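4.2 Clearing the table into a tabletop bin

A small bin that lives right on the table is one of the nicest changes you can make to a work area. Scraps go in as they turn up, and the end-of-day clear-out shrinks to a couple of minutes! The steps below work for any Wosedero table up to 80 cm deep.

1. Fit a liner if you expect damp waste. For paper and film, the bare bin is fine.

2. Stand the bin at the left end of the table with its hinge facing away from you.

3. Flip the lid all the way back until it stays up by itself.

4. Pick up the light stuff first – crumpled film, tissue, wrappers – and drop it straight in.
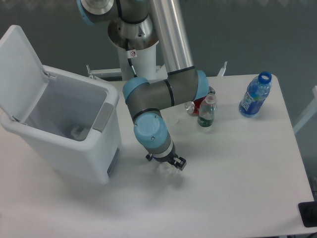 Fig. 7. Lid fully open, bottles and jar still to be sorted.

5. Go on to the bottles and jars. Anything with something left in it stays on the table until you have checked the cap.

6. Look for loose bottle caps. Clear ones all but vanish on a white top, so run your palm lightly over the surface.

7. Close the lid and wipe the table down.

CAUTION: Do not put broken glass in the tabletop bin. Use the lidded floor bin (part 56).

Note: Empty the bin when it is about two-thirds full. Packed any higher, the lid will not close.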